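**Zasance changes how wire harnesses are stored at the Rellach shop**

15 September 2020 — Zasance has moved small wire harnesses at its Rellach repair shop out of drawers and into open plastic bins with separate compartments. The change applies to all 4 benches and follows a trial that began in April on 2 of them.

Under the old layout, harnesses of different types shared a drawer and had to be untangled before use. Each compartment now takes one type only. Twisted pairs without a sleeve are stored apart from sleeved harnesses, and a part with a damaged crimp terminal goes to the rework tray, never back into the bin.

"Most of the lost time was in sorting," said Ákos Hajdu, who runs the shop. "The wire itself was fine. People were pulling on it to get it loose, and the terminals bent."

The bins are molded in one color per product line. Yellow is assigned to the Irnero control units, which use a harness with a red wire, a black wire and a green-and-yellow twisted pair held by a white sleeve. Bins are wiped out at the end of each shift — scuffs on the floor of a bin are not a reason to replace it.

Szűcs, which supplies the harnesses, will keep shipping them in bags of 5. Bags are to be opened at the bench and the contents laid flat.

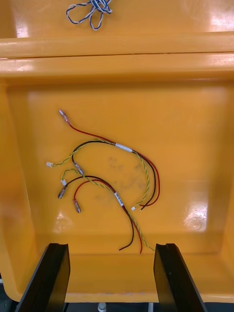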